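Lockwood textile drop-off to stay open through winter

December 2025

Lockwood will keep its clothing and fabric drop-off running through the end of February, the town's public works office said. The site on Mill Road had been due to close for the season this month.

The drop-off opened in the spring as a trial. Residents can leave worn-out clothes, sheets, towels, curtains and fabric scraps that are too far gone for the thrift stores. The town has collected 1,707 bags so far. Public works had planned for 1,000 over the whole trial.

"We set that number low on purpose, and we still didn't think we'd pass it before the leaves were down," said Mireille Harb, who runs the town's waste and recycling program. "People had been holding on to this stuff in closets and garages. They didn't want to put it in the trash and they didn't know where else it could go."

Bags are picked up every other week by Rekow, a sorting company based in the next county. Cotton goods are cut down for wiping rags, and mixed fabrics are shredded for padding and insulation. Anything damp or moldy still goes to the landfill. Harb said that has been a small share of the total, though it went up during the heavy rain in October, when one of the bins leaked. The bin has been replaced.

Keeping the site open will cost the town almost $300 a week, mostly for hauling and for plowing the lot. The money will come out of the existing recycling budget. A longer contract with Rekow would need a vote by the town council, which is expected to take up the question after the winter period ends.

Not everyone is happy with the location. Khairul Tjoa, who lives across from the site, told the council last month that cars back up onto Mill Road on Saturday mornings and that bags are sometimes left outside the gate after hours. He asked for a second entrance — or at least a sign telling drivers where to wait.

"I use it myself," Tjoa said. "I'd just like to be able to get out of my driveway."

The town will put up signs before the end of the month and move the bins farther back from the gate. A second entrance is not planned. 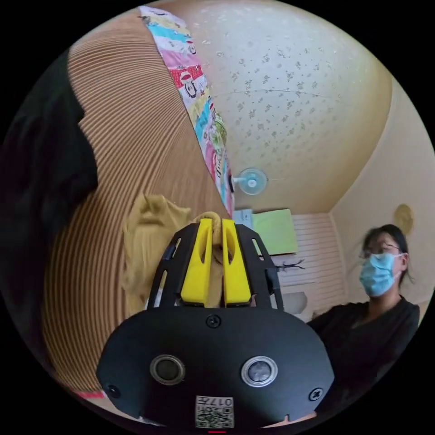 A piece of mustard-yellow cloth. Fabric scraps are accepted at the Mill Road site.

Winter hours are 10 a.m. to 3 p.m., Wednesday through Saturday. The site will be closed on town holidays and whenever the schools close for snow. Fabric should be dry and in tied bags, with a limit of four bags per visit. Shoes, belts, pillows and rugs are not accepted.

Residents who can't get to the site may call public works to ask about curbside pickup, offered to people over 65 and people with disabilities.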